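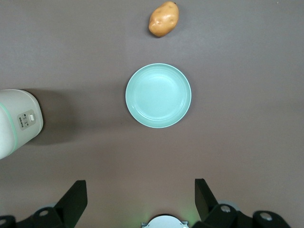

Femi Isah would like every gripper supplier to publish the failed picks together with the good ones, and he said so at the first open day of the Sondar comparison in Deninbridge. A success rate alone, in his opinion, tells a buyer very little. He wanted to know which objects were dropped, at what opening of the fingers, and whether the wrist camera could still see the object in the last moment before contact.

His request has shaped the report which Lustatholm publishes today.

DENINBRIDGE, Friday, November 23, 2018 – Lustatholm, a test workshop for small robot arms, announces the results of Sondar, its comparison of two-finger grippers for kitchen and household objects. The full report, with all failed attempts listed one by one, is available from today at no cost to companies, schools and private builders.

The comparison started in June. Two pairs of fingers were tested on the same arm, with the same controller and with a camera at the wrist. The first pair, named Cao, is tall and stiff and stands at an angle to the palm. The second pair is shorter and has a soft pad on the inside. Each pair made 1000 attempts to pick up one object from a tabletop and put it on a plate.

The Cao fingers completed 955 of the 1000 attempts. The short fingers completed 926, so the difference between the two pairs is 29 attempts. Lustatholm asks readers to be careful with this difference, as it does not come equally from all objects. With boxes and cups the two pairs gave almost the same result. With potatoes, lemons and other objects that have no flat side, the longer fingers were clearly better.

"A potato is a good teacher for a gripper," said Ánh Nghiêm, who planned the tests. "It has a long side and a short side, and it can lie in any direction. If the wrist turns a little too late, one finger touches first and the potato rolls away. We saw this with both pairs, but the short one had to come down much lower, and then there was less time to correct."

Of the 74 failed attempts with the short fingers, more than half happened at the moment of closing. The 45 failures of the Cao fingers are of a different kind. Most of them happened over the plate, when the object was released from too high and did not stay inside the rim. The workshop believes that this can be improved in the controller without any change to the fingers, and a second series of tests is planned to check it.

The report also has a long chapter on the wrist camera. A camera in this position looks down past the fingers, and so the fingers always take a part of the view. Three mounting heights were compared. In the lowest position the fingers hid small objects too early. In the highest position the camera saw the table well, but the mount touched taller appliances when the arm moved close to them. The middle height was used for all the attempts counted in the final result.

Shadows were a second difficulty. An appliance beside the work area can darken a wide part of the table, and early in the project the software took the border of such a shadow for the border of an object. Vy Lý, who wrote the vision software, decided to keep the appliances on the table during the tests.

"It would be easier to clear everything away and use a strong lamp," she said. "But then we test a table which does not exist in any kitchen. I preferred to have lower numbers in the first weeks and to understand the reason for them."

Each attempt in the report is recorded with the object, the finger pair, the opening before closing, the camera height and the result. Where the attempt failed, there is a short note in plain words. The notes were written by Lụa Đặng and Hạnh Khương, separately, and in 11 cases they did not agree on what went wrong. Both notes are printed in these cases.

The report does not recommend one product for all uses. For packing work with boxes of one size, the short fingers remain a sensible choice – they are lighter and the pads are quick to change. For mixed objects on a table, Lustatholm advises the longer pair, together with a slower closing speed for round objects.

The drawings of both finger pairs and of the camera mount are included as an appendix. Readers who want to repeat the tests with another arm are invited to send their results to the workshop, including the failed ones, and these will be added to the next edition.

About Lustatholm
Lustatholm is an independent test workshop in Deninbridge. It compares grippers, cameras and controllers for small robot arms and publishes its results openly. Sondar is its first comparison of fingers for household objects.

Press contact: Hạnh Khương, Lustatholm, Deninbridge. Printed copies of the report can be requested from the same contact.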